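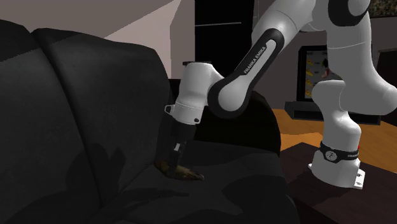
Render: black sofa, Franka Emika arm

Small Agency Talk > Events and Conferences > Paid speaking slots, worth it or not?

quollandco
Original post, July 19, 2021

Hi all, long-time reader, occasional poster. I run comms at Lulano, a tiny agency in Fluramport doing mostly water, packaging and ag clients. We've been offered a "partner presentation" at the Kernley forum in February and I can't decide if I'm being sensible or stingy by hesitating.

The offer is $3930 plus GST. For that we get 18 minutes on the second stage, our logo on the program, two passes and "a dedicated social media moment" (I asked what that was and got sent the same PDF again). They say over 544 people registered for the last one, but the second stage runs alongside the main one, so goodness knows how many would wander in to hear us.

My business partner is keen. She reckons we tell clients all day long to get up and speak, so we should do it ourselves. I'm less keen. I've always got our clients onto programs by pitching a decent abstract and nagging politely, and it feels odd to pay for ourselves. Then again we missed the call for papers because we were flat out, so paying is the only way in this time.

Has anyone paid for a slot and got work out of it? Real work I mean, not a nice chat and a tote bag.

paperbarkpr
Don't do it. Sorry to be blunt! I've sat in the audience for plenty of these and you can smell a paid session from the back row. The program says "presented by" in small type, people see that and go and get a coffee. The good speakers are on the main stage, they were invited, and everyone knows which is which.

If you've got nearly four grand to spend on being known in your sector, put on a breakfast. Hire the back room of a nice cafe, ask the people you want to meet, feed them properly. You'll talk to every single one of them.

mulga_bill_comms
I'll disagree with paperbarkpr. We've paid twice. The first was a dud, I'll cop that, we gave a talk about our process and people looked at their phones. The second time we did a talk on how councils muck up their recycling announcements, with examples, and never mentioned ourselves after the first slide. Three councils got in touch and one of them is still a client.

So my view is that the slot is fine, it's what goes in it. Most people who buy one do a sales pitch because they've paid and want to get their money's worth. That's the bit that kills it.

paperbarkpr
But would those councils have found you anyway? You can't know. That's my trouble with every story about paid slots, there's always one client at the end of it and nobody adds up the days spent making slides.

mulga_bill_comms
Sure, can't prove it. Can't prove your breakfast either. They told us they'd been at the talk, I believed them, they paid the invoices. Good enough for me.

quollandco
Thanks both. The breakfast idea is tempting but our people are scattered, half of them are a long drive from Fluramport and the rest are interstate. The reason the forum appeals is that they're all in the one building already.

The recycling talk sounds great by the way. We have something similar, we've been collecting bad sustainability claims off packaging for a while (the cartoon leaf with no explanation, that sort of thing) and people always laugh when we get them out in workshops.

inkandsaltbush
That's your talk! I'd go to that!

I'd ask a few things before signing though, I've been on the organising side and there's a lot of wriggle room in these packages. Find out what you're up against on the main stage. If it's the minister or the big-name keynote, ask to be moved, and get it in writing. Find out if you get the attendee list or only "leads who opted in" — usually it's the second and it's a very short list. Ask if the session gets recorded and if you can have the file. The recording was worth more to us than the room ever was, we chopped it up and used it in our newsletter for months.

And haggle. I know it's awkward but the rate card is a starting point. We nearly always had room to move close to the event, when somebody had pulled out and there was a hole in the timetable.

tidalflats
Agree on haggling. I got an extra pass and a decent time slot just by asking what else they could do. Never got the price down but the extra pass paid for itself, as I could bring a client along and she did all the selling for me in the tea queue.

paperbarkpr
OK the recording is a fair point. I'd still want to know how the thing is labelled. If I stood up at an event and the audience thought I'd been chosen, when I'd paid, I'd feel a bit grubby. Especially if the talk is about misleading claims!!

quollandco
Ha, yes, that had crossed my mind at about two in the morning. A talk on being upfront, bought and paid for. I'd want "partner presentation" printed clearly on the program and I'd probably say it out loud in the first minute.

degraafside
I work at De Graaf (exhibition printing, so I'm hardly neutral, people buying things at events keeps the lights on). What I see from our side is that folk buy the talk and then have no budget for what comes after. No handout, nothing to give people who come up at the end, no page on the website to send them to. They walk off stage, have four conversations, swap cards and go home.

I'm not saying order a pull-up banner. A one-page checklist would do it. Yours could be questions to ask before you put a claim on a pack. People keep those. I've seen one of ours stuck up in a client's kitchen years later, gone all yellow.

mulga_bill_comms
Seconding the checklist. We had a link on the last slide and that was how two of the councils found the right email address.

wattle_and_daub
Different view from a solo operator. I couldn't spend that much on one talk without losing sleep, so I went in through the side door. I offered to chair a session. Organisers are always short of chairs! It's free, you get a pass, you introduce everyone, your name's on the program and you get to ask the first question of every speaker. I've had more work from chairing than from anything I've presented myself.

It's too late for the call for papers but it might not be too late for that. Email whoever looks after the program, not the sponsorship person, they're often different people who don't talk to each other much.

inkandsaltbush
Can confirm they don't talk to each other much.

quollandco
Oh I like that a lot. I'd never thought of chairing. My business partner would be brilliant at it, she's got the voice, and she can shut a rambler down without them noticing.

tidalflats
Only caution with chairing is that you get what you're given. I once chaired an afternoon on pump maintenance. Lovely people, I know nothing about pumps, I asked every one of them "and what's next for the technology?" and got zero work out of it.

wattle_and_daub
Fair! I always say up front which topics I'm any good for. They've been happy with that so far.

paperbarkpr
I'll put my name to chairing. If it doesn't come off, I'd keep the money and pitch properly when the next call for papers opens. Put it in the diary now, with the abstract already written, so being flat out isn't the reason again. We keep a folder of half-written abstracts for this and it has saved us more than once.

mulga_bill_comms
And I'll stick to my guns, if they agree to a good time, a recording and clear labelling, I'd pay it. It's a good topic, and good topics go off. Someone else will do the cartoon leaf talk if you sit on it for a year.

quollandco
OK, update after a long chat at our end. I've emailed the program person about chairing and told them we're right for packaging, water or anything to do with claims, and no good at all for pumps. I've also gone back to Kernley sales with inkandsaltbush's list — what's on opposite us, who gets the attendee list, whether we get the file — and asked for the partner label to be on the printed program as well as the website.

If the chair thing comes through we'll do that and leave the slot. If it doesn't and the sales answers are good, my partner wins and I'll start sorting the leaf pictures. We've agreed that if we haven't heard about the recording by the time the early rate runs out, we don't buy.

degraafside, I'll be in touch about a checklist either way, we want one for the workshops.

degraafside
No worries, send me the wording when you've got it and I'll tell you if it fits on one side. It won't, they never do, but we'll get it there.

inkandsaltbush
Please come back and tell us what they said about the attendee list. I've got a bet with a colleague.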